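Week 6 handout: Packaging and the cost of moving water

Reading for this week: chapter 9 of the course pack, plus the Costache case (two pages, posted Sunday).

1. Why water is a hard product to ship

Water is heavy, cheap and found almost everywhere. A liter weighs a kilogram, and no design work will change that. For most packaged foods the maker can dry, press or concentrate the product before it leaves the plant. Bottled water can't be treated this way, so freight takes up a large share of the shelf price.

The course uses the term "value density" for the selling price of a load divided by its weight. Coffee has a high value density. Bricks, gravel and water have a low one. Goods with a low value density tend to be made close to where they are sold, and their markets stay regional unless a brand can charge enough to pay for the trip.

2. The Costache case

Costache fills water at one spring and sells it in two regions. The near region is 133 miles from the plant. The far region is 700 miles away and is served through a warehouse at Demow. Trucks to the far region reach their weight limit well before they are full, so there is empty space above every load.

Be ready to answer these in class:

Who pays for the empty space, and does it matter to them?
Would lighter bottles let Costache put more water on each truck? Work it out for one pallet first.
What could ride on top of the water? The case mentions paper towels. Think of two other goods.
At what shelf price does the far region stop being worth serving?

3. Bottle shape

A thin plastic wall bends easily. Ribs running around the body make it stiffer without adding much material, in the same way that folds stiffen a sheet of paper. The cap and neck are the thickest parts of most bottles and hold a surprising share of the total plastic. Shortening the neck has saved more material in many plants than thinning the walls.

A filled, sealed bottle is also much stronger than an empty one, as the liquid carries part of the load. This is why pallets of full bottles can be stacked and why half-used cases sag.

Single-serve bottle, clear plastic:

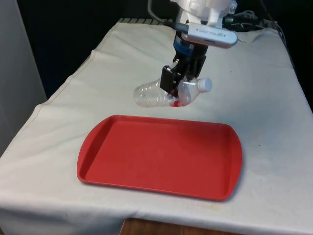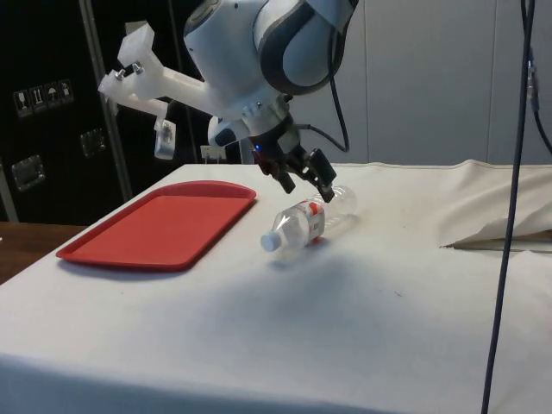 4. Refill systems

Batitton, the second firm in the course pack, sells large returnable jugs to offices. Each jug makes almost 30 trips before it is retired. The jug is heavier and costs more to make than the single-serve bottles it replaces, so the first few trips run at a loss compared with throwaway packaging. After that the balance shifts, provided the jugs come back.

The return rate is the number to watch. If one jug in ten goes missing on each trip, the average jug will make ten trips, whatever it was built to last. Deposits raise the return rate but put off some buyers. Batitton tried both a high and a low deposit, and the table on page 4 of the course pack gives the results.

5. Problem set

Clilora delivers 809 jugs a week on a single route. Using the cost table in the course pack, find the weekly cost of lost jugs at return rates of 90, 95 and 98 percent. Show your steps. State whether you treat a cracked jug as lost, and keep to that choice in all three parts.

Hand in on paper at the start of the next lecture. Groups of two are fine, with both names on the first sheet. Week 7 moves on to glass, and you will need the freight table again.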